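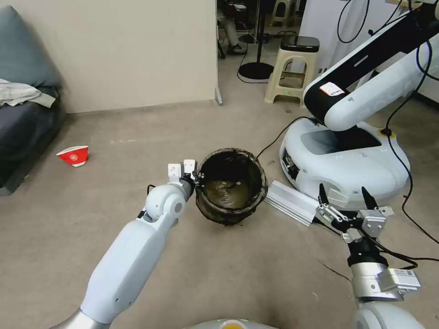
Unit 3: Waste bins, liners and small litter in carpeted rooms

Module: Care of Interiors, Plustden site
Notes by Sânziana Dinu, revised in March

Read these before the practical. They replace the old handout on bins, which dealt only with kitchens and hard floors. Bulk waste, glass and anything sharp are covered in Unit 5 and should not be attempted with the method given here.

3.1 Scope

A sitting room or common room normally has one small open bin. It stands on the floor, has no lid, and receives mostly dry waste: paper, wrappers, disposable cups. The bin is low and light, so it gets moved and knocked. The usual faults are a liner that has slipped inside, residue beneath the liner, and litter that has come to rest on the carpet near the bin instead of in it.

These notes treat the bin and the floor next to it as one job. Students on last year's course tended to empty the bin, tick the sheet and leave the cup lying beside the sofa. That was marked down.

3.2 Terms

Bin body: the rigid container.
Liner: the plastic bag fitted inside the body.
Cuff: the part of the liner folded outwards over the rim.
Skirt: any length of liner hanging below the cuff on the outside of the body.
Apron: the ring of floor around the bin that has to be clear before the bin is lifted or turned.

"Apron" is our own word and will not be found in the suppliers' catalogues.

3.3 Choosing a liner

The liner has to suit the rim and the depth of the bin. Capacity alone is a poor guide, as two 16 litre bins can have quite different openings. Measure the distance around the rim with a tape. The liner mouth, opened out, should pass over the rim without stretching.

Depth is measured from the rim to the inside base. Add the width of the base and an allowance for the cuff. If the liner is too short it hangs clear of the base, and the weight of the waste pulls the cuff inwards. If it is too long, the surplus ends up outside as a skirt.

The training store holds the Presberg rolls, 200 liners to the carton, in black. Black hides the contents and any staining. It also makes it hard to judge by eye whether there is liquid at the bottom, so use a torch. Marinescu supplies a clear liner for rooms where the waste is inspected, and this is kept on the upper shelf.

3.4 The outside of the bin

A dark liner with a deep skirt can cover most of the body. From standing height the covered bin may look like a dark pot, and its folds catch the light in a way that is easily read as grease or wet dirt. Crouch, lift the edge of the skirt and look at the body before writing anything about soiling on the sheet. A pale strip at floor level is often the only part of the body left showing.

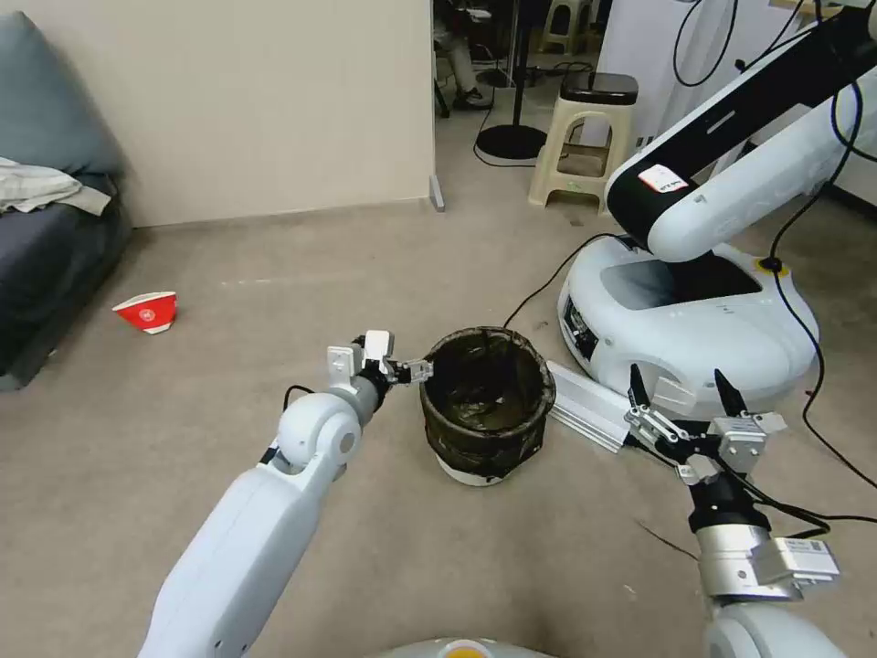
3.5 Assessing the bin before work

Work in this order and enter each result on sheet B.

1. Position. Note which piece of furniture the bin stands nearest to. It goes back to the same spot unless that spot blocks a walkway.

2. Cables. Look for any lead crossing the floor close to the bin or touching it. A thin black lead beside a black liner is easy to miss. Leads are to be left where they are. If one prevents the bin from being lifted straight up, ask the person in charge of the room.

3. Loose items on the apron. Waste such as a paper cup is dealt with under 3.7. Tools, metal lengths, fittings and parts are not waste, whatever their condition, and stay put.

4. Cuff. Run a finger round the rim. The cuff should be continuous, with no part of the rim bare.

5. Skirt. Record it as none, partial or full. Full means that it reaches the lower third of the body.

6. Contents. Record as empty, dry or wet. If you cannot tell, write "not established". Guesses have caused trouble in the past, most recently at Irkirier, where a liner recorded as dry was carried across a light carpet.

3.6 Changing the liner

Wear gloves. Have the new liner opened and to hand before touching the old one.

Hold the rim steady with one hand. With the other, free the cuff a little at a time, going round the bin. On a light bin the free hand does most of the work, and the commonest fault in the practical is pulling the liner upwards while the body comes with it.

Gather the cuff above the opening, press the air out slowly and tie. Lift straight up. Place the tied liner in the collection sack at once – it must not be set down on carpet, even when the contents are dry.

Inspect the empty body. Wipe out crumbs and dust with a damp cloth. Sticky residue needs warm water and a little washing-up liquid, applied away from the room, and the body must be dry before it is lined again. Moisture trapped under a liner is the main source of smell in bins that are emptied regularly.

Push the new liner down to the base with a closed hand, spread it against the sides, and fold the cuff outwards to an even depth. For the standard room bin the cuff is 17 centimetres at most. Surplus length is taken up by a flat pleat at the back, facing the wall.
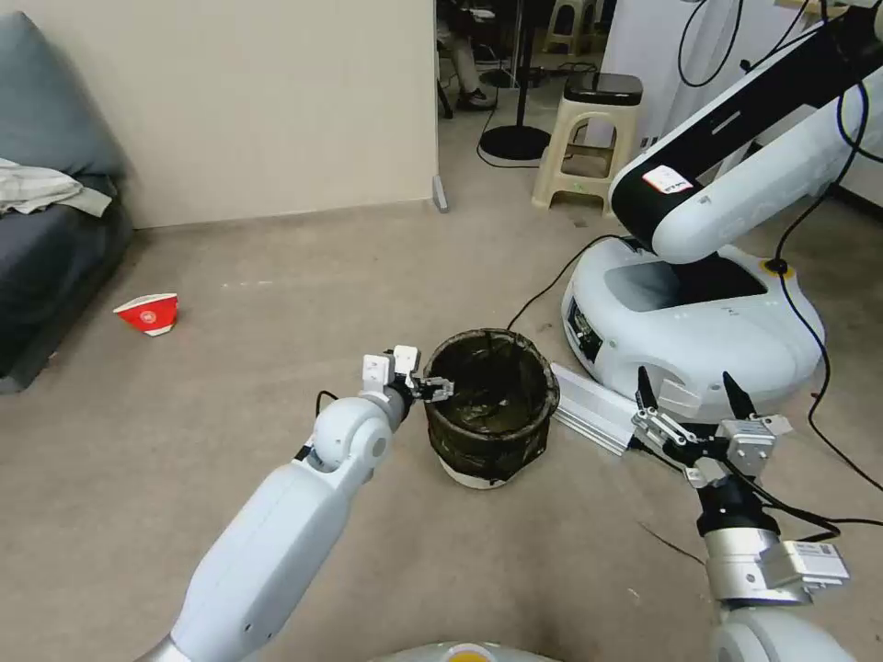 A liner that is bunched at the sides has normally been dropped in and folded over without being spread first. The trapped air holds it away from the body. Lift one section of the cuff, let the air escape, and press down again. There is no need to remove the whole liner.

Andri Mösli teaches a variant in which the surplus is twisted and tucked under the rim. It gives a neater edge but tears thin liners. Either method is accepted in the assessment, provided that the rim is fully covered.

3.7 Small litter on carpet

Pick up by hand, never with the foot. A cup lying on its side is to be treated as if it still holds liquid: take it by the base, tilt the mouth upwards as it leaves the floor, then check the carpet underneath. If there is a mark, blot with a white cloth from the outside inwards and enter the position on sheet B. Do not rub.

Fabric left on seating, for example a cloth or throw over the arm of a sofa, is not part of this unit. It may be lifted to look for litter and must go back as found. Folding it is Unit 4.

3.8 For the practical

Bring gloves, a torch, two cloths (one white) and a soft tape. Sheet B is handed out in the room. The store has over three cartons of liners in hand, so take a fresh one for each attempt and put used practice liners in the sack by the door.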